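**Lulari update, January 21, 2022**

The block-arranging work at Veker has reached its first proper result. The question was a simple one: if a robot arm is told to put foam blocks in a curved line, does it help to have it plan the whole line before touching anything, or can it choose each spot as it goes?

Dalsgaard, our planning code, now does both. In the first version it looks at the board before every move and picks the next spot from what is already there. In the second it draws the full curve, gives each block a place on it, and only changes the plan if a block ends up well away from its target.

We ran 1,911 trials, split between the two versions, with the same foam shapes on the same wooden board. Planning the whole line first cut the final position error by 38 per cent. Most of the gain came at the end of the line, where small mistakes had been adding up. Cubes and cylinders did well under both versions. Stars remain the hardest shape, as the gripper can close on two points and turn the block slightly when it lets go.

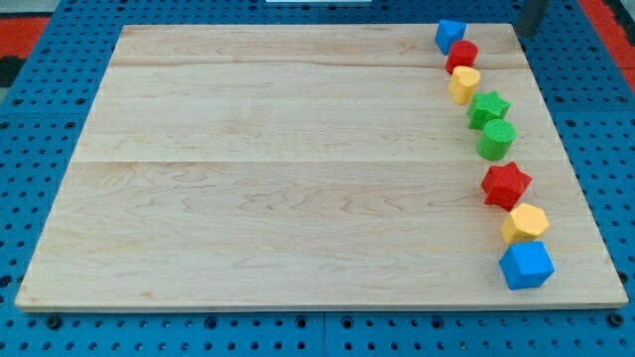 The cost is time. Working out the full curve adds 800 milliseconds before the first move, though the later moves are a little quicker. Scoring was done with the Zukham overhead tracker, and we checked a share of its readings by hand.

The next round starts in April with tighter curves and mixed block sizes. Trial logs will go on the shared drive once the file names have been tidied up.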